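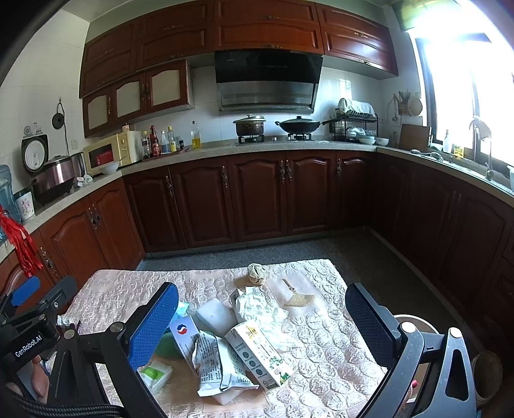
Grirden Code

The Grirden Code is a set of working rules for recording household tasks with hand-held grippers. The recordings are used to teach robot arms jobs such as clearing a table or sorting packaging. The code was drawn up at Hurnton by Defne Yalçınkaya and Gediminas Luik and is followed by several groups that record in private homes. It is voluntary and has no legal force.

Background

Early recordings at Hurnton were made by different people with no shared method. Some tidied the kitchen before starting, others left it as it was, and the files could not easily be compared. A first draft was tried in 30 homes and revised the following July.

Contents

The code has four parts: the home, the operator, the task and the record.

The householder must agree in writing to each room used. Letters, medicine labels and family photographs are put out of view. Ordinary belongings stay in their usual places. Stoves must be off if the task takes the operator within reach of them.

The operator wears the wrist strap at all times and checks the finger pads for wear before each session. A session lasts no longer than 20 minutes and is followed by a rest. Glass and knives may be handled only in tasks written for them.

For clearing tasks, the table should hold a mixture of soft and stiff items, such as crumpled paper, wrappers, foam and cartons. Items are laid out afresh for each take. A dropped item is picked up with the gripper, never with the free hand, and the drop is noted in the record.

Each take is given a plain written title and marked as complete, partial or failed. Failed takes are kept. A full set for one task is 300 takes.

Variants

Justham uses the code with a shorter session. The Kiani version adds rules for homes with young children and requires a second adult to be present.

See also

Hand-held gripper
Learning from demonstration
Household robot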